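Elbridge shared shop – bench check, hand-held grippers and whisk/stand station
Rev 2, 3 Feb 2024
Do it top to bottom before anyone picks up a tool. OK / FIX / N/A, comments after.

1. Table and sheet
Sheet flat, no lifted corners – OK
Tape holding – OK, recheck in June when we swap the sheet
Grid readable – OK but faint. Pencil, so no solvent on it please
Surface clean – FIX. Smudges and specks. Dry cloth first 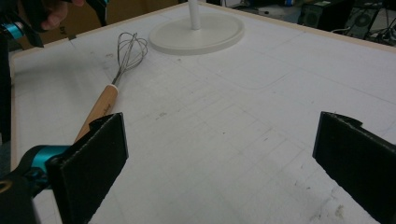
Rim: run a gloved hand along it for splinters. Fine today. Sand with 300 if it catches, not the coarse stuff that was used last time.

2. Finger pads
Both pads seated, no wobble – OK
Pad edges – FIX. Fraying at the top, trim the loose bits, dont pull them
Spare pads in drawer – FIX, order from Direo, part 3892
Screws snug – OK. Hand tight plus a touch, the plastic strips easy

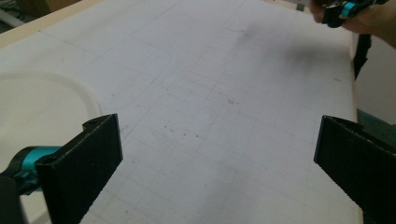 Open and close each gripper ten times, listen for clicking. One had a click in the teal part last month, greased, gone now. If it comes back tag it and put it on the shelf.

3. Stand
Base flat on the table – OK
Pole straight, screwed all the way down – OK
Hooks tight – OK, one turns a little if you lean on it
Load limit 600 g total. Its a kitchen stand, treat it like one

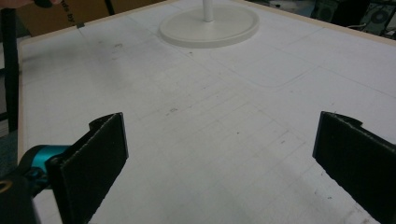

Redraw any outline you cant see from standing height. Soft pencil, light hand. Old ones get erased first or we end up with two and the Grokport script gets fed the wrong start position. Happened already.

4. Cables and floor
Walkway behind table – FIX. Cables all over, coil and velcro
Power strip off the walking line – OK
Stool pushed back – N/A, leave till cables are done
Boxes – flatten or move, either is fine

5. Tools and markers
Whisk handle, no cracks – OK
Wire loops not bent – OK
Marker plates on top of grippers clean, not loose – OK, wipe only, no tape over the dots
Finger lights on before you start – OK

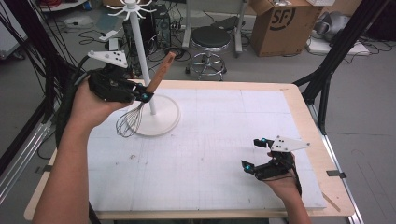 Sârbu: can we move the marker plates up to section 2? I always do them with the pads, and by the time I get to 5 I've got both grippers in my hands already.

Ok will move for rev 3. Open items: pads, cables, surface wipe.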